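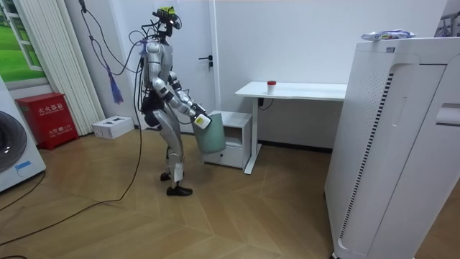 Sakthorpe household handling trial: progress to the end of January

Work this period was on comparing two controllers, Lellix and Sultana, on the same humanoid with the same multi-fingered hands. Arm and camera settings were left alone throughout.

We have logged 3,910 grasp attempts against the 2,000 agreed. Of these, 2,221 were under Lellix and the rest under Sultana. Thin-walled items remain the hardest. Sultana closes more gently on a clear plastic bottle but is slower to settle.
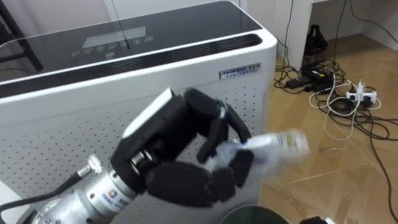 Lellix is quicker and tends to squeeze. We have lowered its force limit twice and will rerun the 397 bottle attempts made before the change — they can't fairly be compared with the later ones.

Carrying a bin in one hand while reaching with the other is now part of the test set.
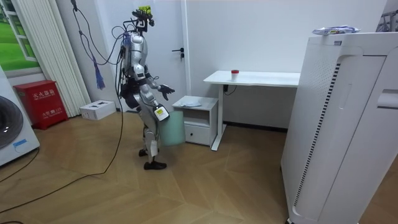 Bin held in the lower hand, other arm raised towards the furniture.

Still to do: the reruns, and the head camera comparison with the Cunness unit. Spending is within budget. Aniela Głowacki will send the full results table separately.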